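Bindery bench notebook, January, 9:40 am

Stirley parish hymnal, the big Marian one. Back on the bench after the weekend press. Boards still warped at the head, maybe a hair less than before. Left under weight again.

Text block: 39 gatherings, 3 with broken sewing, all in the Advent section. Makes sense, those get sung from every year. Litany of Loreto pages filthy at the lower corners. Thumb dirt. Rónán says leave it, it's evidence of use, and the parish want it usable more than clean. Agreed. Dry sponge on the margins only, nothing near the red ink.

Red ink test, Magnificat rubric: slight pickup on damp swab. So no water on any rubricated leaf. Wrote it on the folder in caps.

Paste: mixed new batch, too thin, lumpy at the bottom. Strained twice. Second batch ok. Use by tomorow or bin it.

11:15. Ruxandra Cârstea rang re the Šimek prayer cards (up to 300, loose in the shoe box). Wants them sorted by feast, not by printer. Fine but the Assumption and Queenship cards are the same picture with different prayers on the back, so will have to turn over every one. Started. Stopped at 14, needed the table.

Found between pp of the hymnal: pressed fern, a novena leaflet, half a bus ticket. Bagged seperately with page numbers. Goes back to the parish with the book.

Thread: out of the 18/3 linen. Plarwood have it, Irnetti don't. Ask Rónán to add to his order before he sends it.
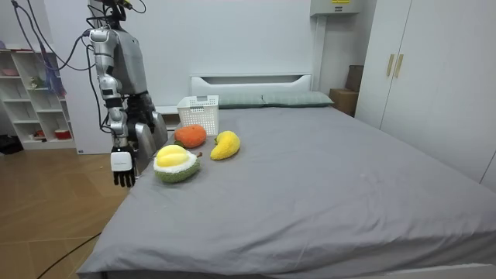
Bed, robot on the left, white basket on the bed.

2:30. Sewed first of the broken gatherings back in. Old holes torn at the kettle, so guarded the fold with thin tissue and went through new holes a bit inboard. Lies flat. Do the other two same way.

Spine lining still to decide. R.H. wants linen, I'd go paper first then linen. Try both on the dummy.

Check weights before leaving. Lid on the paste.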